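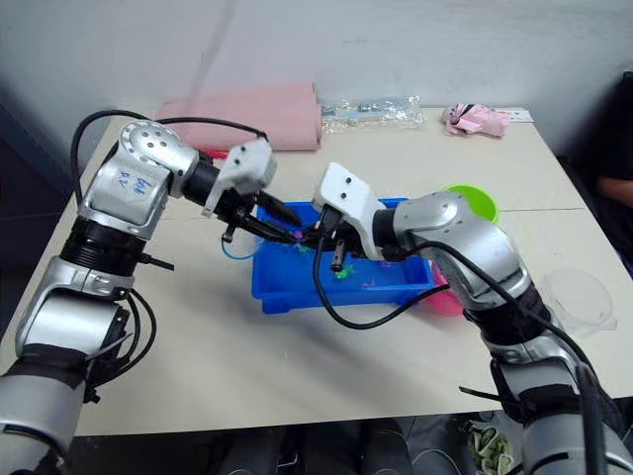 WEEK 2 / HOUSEHOLD AND COMMUNITY / HANDOUT

Sorting, storing and throwing out: notes to go with Tuesday's talk

Hi all, these are my notes from the session, typed up a bit more fully than what I said out loud because I ran over on the first half and then galloped through the rest. If something here disagrees with your own notes, ask me, I may well have said it wrong.

Where we left off

Last time we talked about why homes fill up. I gave you the Grekstead survey to read, which covered 643 households, and a few of you came back annoyed with it. Good! Hanane Lahlou pointed out that the survey asks people how many things they own but never how many rooms they have, and I think that's a real hole. A family of five in two rooms and a couple in a big old house can give the same answer and be living in completely different ways. Keep that in mind when you read the second chapter, where the author leans on those answers pretty hard.

Sorting is deciding

My main point this week. When you pick something up and put it in a tray or a box or a drawer, you've made a decision about what it is. Is a tape measure a sewing thing or a tool? My mother kept hers with the buttons, my husband keeps his with the drill, and we owned two of them for years because neither of us ever looked in the other place.

The word I want you to learn is "category drift." It's what happens when a container starts out as one thing (batteries) and slowly takes in the neighbors (flashlights, chargers, the remote for a TV you gave away). Drift isn't a failure of character. It mostly happens when the next closest container is too far away or too hard to open. The Clondside reading has a lovely section on kitchen drawers, pages 16 onward, and you can skip the part before that if you're short of time.

Open and closed storage

Quick version:

Open storage (shelves, trays, hooks) is easy to put things into and easy to see. It also gets dusty and it makes a room look busy.

Closed storage (cupboards, lidded boxes, trunks) looks calm and hides a lot. You forget what's in there. People buy doubles.

Most homes need both, and the argument is over which things go where. I said in class that anything you use every day should be out in the open, and Nisha Kandpal asked about medicine in a house with toddlers, so let me fix that: every day AND safe for everyone who lives there. Thank you, Nisha.

Throwing out

We only got ten minutes on this, so we'll pick it up again. The Ashour essay is the one about clearing her aunt's apartment. She starts off wanting to be quick and ends up spending the whole of April on it, and the bit I'd like you to look at is the order she does the rooms in. She leaves the bedroom until last and then does the closet in one afternoon. Why there, and why so fast? I don't have a fixed answer. I used to think she was simply tired by then, but reading it again this spring I'm less sure - the sentences get shorter well before she reaches the bedroom.

Also notice who isn't in the essay. There's a brother mentioned on the first page and then he's gone.

For next week

Read the rest of Ashour and the short Nusico piece on attic sales. It's funny and it won't take you long.

Pick one drawer, shelf or box at home. Write a page on what it was meant for and what's in it now. Please don't tidy it first! I want the drift.

Papers go in the folder outside my office or by email, either is fine. If you missed the sign-up sheet for presentations, come see me after class, there are still a couple of open spots near the end.

Notes last revised 2026-06-09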